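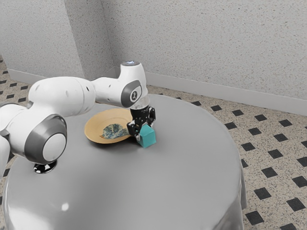
El brazo de Nutar en la mesa redonda del simulador, con el cubo bajo la pinza y el plato al lado.

Fallo de agarre en el simulador: qué pasó en octubre

Durante dos semanas de octubre, el banco virtual de Kemodmont dio por buenos agarres que no lo eran. El error ya está corregido, pero afecta a resultados que varios equipos han usado, así que conviene contarlo.

La tarea es sencilla: el brazo baja la pinza, cierra los dos dedos sobre el cubo y lo lleva al plato. De las 600 ejecuciones lanzadas en ese periodo, 52 quedaron marcadas como correctas aunque el cubo nunca llegó a estar sujeto. Un dedo se apoyaba en una esquina de la pieza, el detector de contacto daba señal y el programa pasaba al siguiente paso con la pinza a medio cerrar.

Lo encontró Bastian Hamann al repasar los registros de fuerza de la pinza. En las ejecuciones dudosas solo había lectura en un dedo - el otro marcaba cero hasta el final. La condición de agarre pedía contacto en cualquiera de los dos, cuando debía pedirlo en ambos. El cambio entró con la actualización del módulo Sitlow y pasó la revisión sin que saltara ninguna prueba.

El mismo módulo se carga en la celda real de Fröhlich. Allí se paró el brazo en cuanto se confirmó el fallo y estuvo 8 horas fuera de servicio, hasta volver a la versión anterior. No hubo daños ni nadie dentro del vallado.

Desde ahora el agarre exige contacto en los dos dedos y una apertura acorde con el ancho de la pieza. También se ha añadido una prueba con el cubo desplazado hacia un lado, que antes no existía.

Quien tenga resultados de octubre debe repetir las ejecuciones afectadas antes de usarlos en un informe. La lista está en la carpeta compartida del banco, ordenada por hora de inicio. Las dudas sobre casos concretos, a Bastian.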